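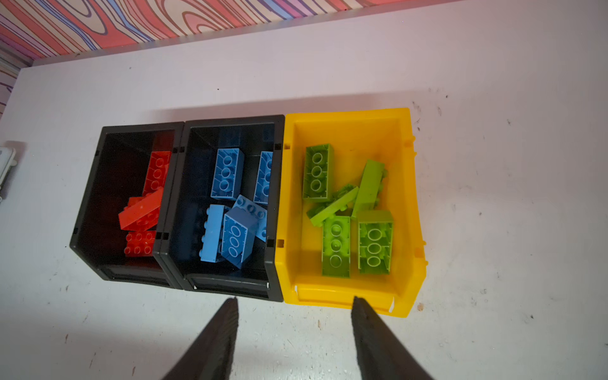

I have been sorting the kids' bricks by colour, and I would like some recognition for it.

It started, as most of my bad decisions do, with a bare foot at six in the morning. There is a particular noise you make when you step on a brick in the dark while carrying a full mug, and the whole house has now heard mine. By breakfast I had announced a System. The kids looked at me the way you'd look at a man who has announced a podcast.

The inheritance is part of the problem. We began with one modest tub. Then my sister's boys turned into teenagers and we were handed a doona cover full of theirs, tied at the top like swag. Then Vinzenz Tanner from two doors down cleared out his garage and left a box on our verandah without knocking, which I now understand was the act of a man who knew what he was doing. I'd put the total at over 1,000 pieces. I'm not going to check.

So, colour. I know. The serious people sort by shape, and Nanna Damgaard, who I used to work with and who owns a label maker, has already been in touch to tell me so. Her argument is that you can find a red piece in a pile of mixed colours but you can't find a small piece in a pile of red. She's right. I've thought about it quite a lot, mostly while looking for a small red piece. But shape requires rulings. Is a long flat one a plate or a brick? Does a slope count? I have a seven-year-old who would take that to the High Court. Red is red.

I went with plastic bins that have a dip at the front, so you can see in and get a hand in without tipping the lot over, and little notches and tabs along the rims where they join up. I clicked a red one and a blue one together and felt more accomplished than I did finishing uni. They're the sort of thing you'd see full of wall plugs in somebody's shed. Black was a mistake, I'll say that much. It looks smart in the shop, and then you drop three bricks in and it's like peering down a well.

The other thing about blue is that ours never land the right way up. Studs down, hollow side to the ceiling, mostly. I turned a few over on the first night and then had a word with myself.

How it works in practice: I do the easy handfuls after dinner with the cricket on, a few at a time, and the leftovers go back in the doona cover to be dealt with by a future, better version of me. The younger one helps for as long as it takes to find a wheel. The older one has asked what the pay is. I offered 2 cents a brick and he went away to do some sums, and he came back wanting it backdated.

Still undecided: where the see-through ones go, what to do with anything that's two colours, and whether the green ones deserve their own bin or should just be grateful. Also there's a grey bit that I'm fairly sure came off the dishwasher. It has been sorted under grey for now.

16 comments | 44 shares

Contact | © 2025 | Back to top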